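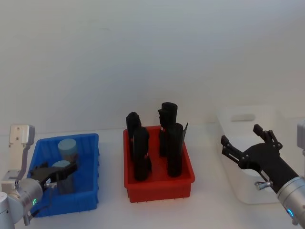

Re: [gestosthorpe-pantry] Infant formula intake

The Gestosthorpe hamper list is at 79 households as of January, 15 with a child under two. Formula stays out of the general shelves. Containers with pale blue caps, like the pair in the blue bin, get sorted by label and never by cap colour.

> Does Sesari still take opened tins? The Rezende
> centre has 2 and wants them collected.

No. Sealed and in date only. Rezende should discard theirs. The Floken roster sheet has the revised intake rules on tab 2.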